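Preguntas frecuentes sobre el rincón de cocina

Esta página reúne las dudas que más nos llegan de familias y de grupos que reservan el rincón de cocina de la ludoteca Wulska. Si su pregunta no aparece, puede dejarla por escrito en recepción.

¿Para qué edades está pensado?

Para niños a partir de tres años. Los menores de esa edad pueden entrar con un adulto que permanezca en la mesa todo el tiempo. No hay edad máxima, y en las sesiones de tarde vienen bastantes niños de primaria que juegan a restaurantes.

¿Cuántos niños caben en cada turno?

El máximo es de 10 por turno. Los grupos escolares de hasta 16 alumnos se dividen en dos y se alternan con la sala de construcciones. Para grupos mayores hay que hablar antes con Svenja Brandes, que lleva el calendario.

¿Hay que reservar?

Por la mañana no hace falta. Por la tarde sí, sobre todo desde septiembre, cuando empiezan las actividades del curso. La reserva se guarda durante los primeros 13 minutos del turno; pasado ese tiempo, la plaza queda libre para quien esté esperando.

¿Qué hay en la mesa?

Depende del juego del mes. La preparación que más se repite es la de comida casera, con una arrocera, una tostadora, vajilla y algunos alimentos de juguete. En otros meses montamos panadería, frutería o merendero. Las piezas que no se usan se guardan en el armario y se pueden pedir a la persona que atiende la sala.
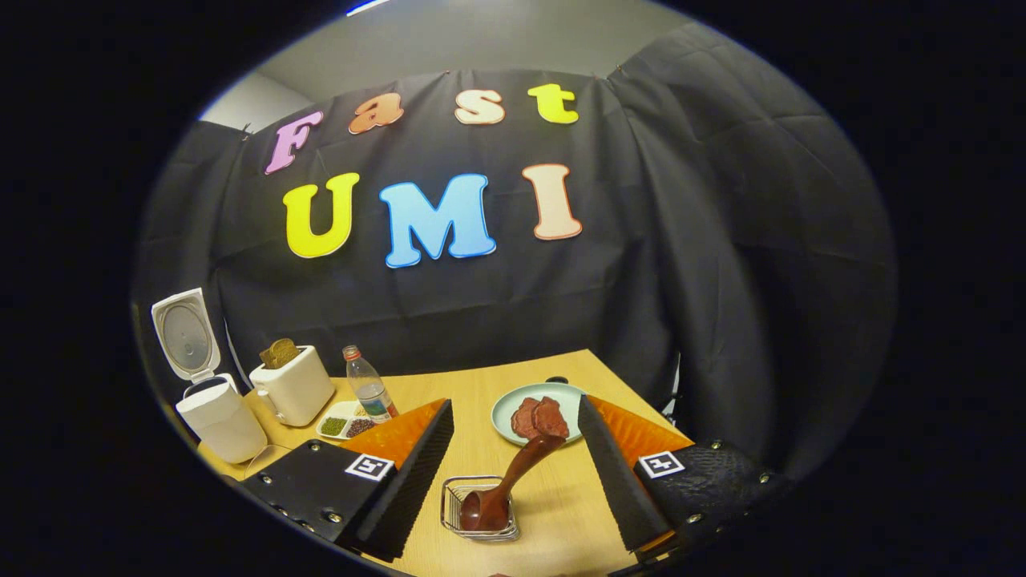 La mesa de comida casera, con la arrocera abierta y el cucharón en su cestillo.

¿Dónde va cada cosa al recoger?

El cucharón vuelve al cestillo de alambre con la parte honda hacia abajo. Los alimentos de juguete se retiran de los platos y van a la caja de tapa verde del armario, también los que estén dentro de la tostadora. Los platos se apilan por tamaño. La arrocera se deja cerrada y vacía; conviene mirar dentro, pues es el sitio preferido para esconder piezas pequeñas.

¿Se puede enchufar algún aparato?

No. En el rincón de cocina no se enchufa nada y las tomas de corriente de la sala tienen tapa de seguridad. Tampoco se admiten aparatos traídos de casa.

¿Se puede jugar con agua o con comida de verdad?

No se usa agua, arroz, harina ni ningún otro alimento. Para merendar está la mesa del pasillo. Si un niño entra con comida en la mano, le pediremos que la termine fuera.

¿Cómo se limpian los juguetes?

Las piezas de plástico se lavan al cierre con agua templada y jabón neutro y se dejan escurrir hasta el día siguiente. El cestillo se repasa con un paño y se seca enseguida. A la arrocera y a la tostadora se les pasa un paño apenas húmedo por fuera. No usamos lejía en los juguetes.

Mi hijo se ha metido una pieza en la boca. ¿Qué hago con ella?

Déjela en la bandeja roja que hay junto a la puerta, sin devolverla a la mesa. Se lava aparte con las demás al final del turno. No hace falta avisar, salvo que la pieza esté rota o le falte un trozo.

¿Qué pasa si se rompe algo?

Las roturas normales del juego no se cobran. Entregue todos los trozos en recepción para que podamos comprobar que no ha quedado ninguno en el suelo. Bastian Frerichs revisa el material una vez al mes y decide qué se arregla y qué se retira.

¿Se pueden llevar juguetes a casa en préstamo?

El material de la mesa no se presta. Sí hay maletas de cocina preparadas para préstamo, con vajilla y alimentos de juguete, que se piden con el carné de la ludoteca. El plazo es de dos semanas y se puede renovar una vez si nadie ha pedido la maleta.

¿Aceptan donaciones?

Aceptamos vajilla infantil, alimentos de juguete y utensilios en buen estado, sin pilas y sin bordes cortantes. No recogemos vasos de cristal, cuchillos de metal ni piezas con imanes. Los aparatos de cocina los valoramos uno por uno; antes de traerlos, pregunte por Jintana Rattanakul. Lo que no podamos usar se devuelve en el momento de la entrega.

¿Puede quedarse mi hijo solo mientras hago un recado?

No. La persona que atiende la sala prepara el material y orienta el juego, pero no se hace cargo de los niños. En las visitas escolares la responsabilidad es del profesorado que acompaña al grupo.

¿Se puede celebrar un cumpleaños en el rincón de cocina?

En la zona de cocina no. Para cumpleaños se alquila la sala del fondo, y se puede pedir una de las maletas de cocina como parte de la reserva. La tarta y las bebidas se quedan en esa sala.

¿Cómo sé qué juego toca este mes?

El cartel de la entrada lo indica, y también se puede preguntar por teléfono en horario de apertura. El cambio de mesa se hace con la sala cerrada, por lo que ese día el rincón abre una hora más tarde.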